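Folding Tips From the Pretora Robot Club

What we learned about laundry by trying to teach it to a machine

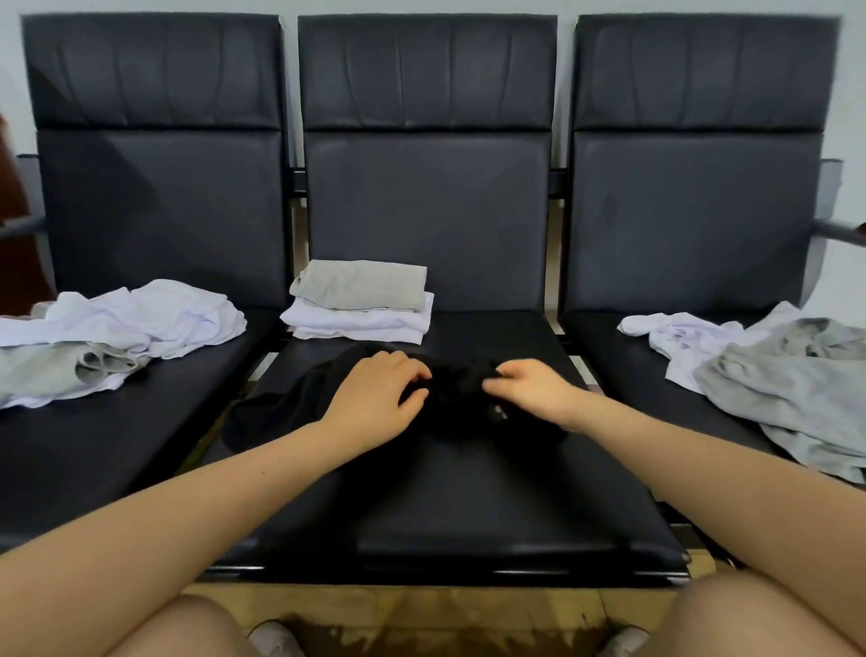
Black laundry day on the waiting chairs. Folded stack at the back, the rest still to go.

Our student project this year is a laundry folding robot called Fellari, and I had no idea how much I would end up caring about T-shirts. To teach a machine to fold, you first have to fold the same way yourself, over and over, and write down what your hands do. The club log stands at 1,106 folds by hand and 2,353 tries by Fellari. Our own closets have never looked better! These are the tips that stuck, for anybody with a basket of clean clothes, plus a few for other clubs.

Fold at seat height
A chair or a low bench works better than you would think. Sit down facing it with your elbows a little above the surface, so your forearms come in from both sides and meet over the cloth. On a high table we all hunched up our shoulders. On the floor our backs gave out by the second basket.

Keep the stack close
Put finished pieces at the back of the same surface you are folding on and keep the front clear. No twisting, no getting up. Fellari loves this one too - a short move is a move it can't mess up so badly.

Shake first, always
Pick the piece up by two points, give it one good snap, and lay it down. If it lands in a ball, pick it up and do it again. It takes less time than digging for a sleeve with your fingertips, and it gets out a lot of the wrinkles as well.

Find the shoulders
With a T-shirt, everything gets easier once you have both shoulder seams. Look for the neck tag and work outward from there. One hand on each seam, then lower the shirt so the hem touches down first and the rest follows.

One hand holds, one hand moves
We must have argued over this for a whole month (January, mostly). Pulling with both hands at once drags the whole shirt around. Let one hand rest flat on the cloth while the other brings the edge across, then switch. When we changed Fellari's program to work this way, it got through its first clean fold in weeks and the whole room yelled.

Thirds, then half, then half
Side in, other side in, bottom up, up again. Square the corners with the edges of your hands. If you want every shirt to match, cut a piece of cardboard to the width you like and fold around it. Ours is an old shipping box and it is getting soft, but it still does the job.

Watch out for black
Black clothes hide their own edges, especially on a dark surface. People manage by feel, but a vision program can really struggle. At home, put a light towel underneath if your eyes are tired. In a club, practice both with and without the towel, or your robot will only ever fold on towels. Ask us how we know.

Sort before you start
Whites and grays can share a pile if they fold the same way. What slows you down is switching from shirts to socks to pants and back to shirts. Do all of one kind, then the next.

Slick surfaces
Cotton slides on leather and vinyl. Press down a little with the holding hand. A rubber shelf liner under the shirt helps a lot, and it rolls up small enough to live in the laundry basket.

For other clubs
Use clothes that have been washed plenty of times. New shirts are stiff and behave in a way your robot will never meet at home.
Mess each piece up again properly between tries. Our early piles were far too polite.
Let everybody fold, lefties too. We were all surprised by how different our habits were.
Write notes the same day. "Sleeve thing again" means nothing a week later.
Stop at 100 folds in a session. Past that we got sloppy and it showed in the data.

Coming up
We are taking Fellari to the Broltari Home Helper Challenge this spring. The task is a mixed basket, and the team with the neatest stack when the clock runs out wins its round. Right now our best streak is 144 folds without a dropped shirt, and we would love to beat it before we pack the van.

Next page of tips: fitted sheets. The Maluleke team swears they have a way that works, and we are going to try it with people first.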